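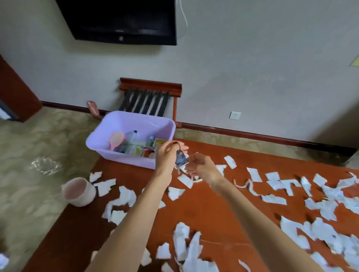 Photo: Graça Barreto / Correia

Walk-through checklist, guest room demonstration area
Open day, Gorthorpe site, November
Checked by: Jasmina Vidmar
Second check: Tomás Salgado
Walk-through started 7:40 a.m., doors open to visitors 10 a.m.

1. Floor and rugs
Rug edges flat, no curling: OK
Comment: Red-orange rug lies on top of the room carpet. Edges pressed down by hand and checked again after the first practice run. Tape the side nearest the visitor line before 10.

2. Litter for the pick-up task
Paper only, no staples or clips: OK
Comment: Torn white paper is heavier on the right half of the rug. Salvador wants it left that way for the first run. Keep scraps off the walkway. Somebody will slip on one.

3. Small objects
Nothing with a loop or cord left on the floor: ACTION
Comment: Dark tag with a black cord loop goes in the tray between runs. The loop can catch in a wheel. Visitors under 12 do not handle it.

4. Breakable items
Glass kept out of the drive path: ACTION
Comment: Clear glass ashtray is on the carpet at the left, near the rug. Move to the shelf or swap for a plastic one. Same comment was made at the Kanano visit and not closed out. The pink cup can stay.

5. Toiletries basin
Caps tight, no leaks: OK
Comment: Lavender basin with the hairbrush, bottles and small packets. Both bottles turned upside down over the sink for one minute. Refill with water only.

6. Furniture
Luggage rack stable, straps sound: OK
Comment: Rack stays against the wall. It is rated for a suitcase and not for people -- please stop visitors from sitting on it.

7. Electrical
Outlet clear, no loose cables at floor level: OK with comment
Comment: Wall outlet to the right of the rack is not to be used for chargers. Thin white cable beside the TV hangs free. Clip it up. TV stays off during runs.

8. Robot
Emergency stop tested, two positions: OK
Speed limit set to demonstration mode: OK
Battery above 80 percent at start: OK
Comment: Stop button at the door was stiff. Horácio Sequeira replaced it and I retested at 8:55.

9. Visitors
Group size posted at the door: NOT DONE
Comment: 144 people are booked for the morning. Groups of eight, one guide each. Sign is still at the front desk.

Items 3, 4, 7 and 9 to be closed before doors open. Initial here when done: T.S.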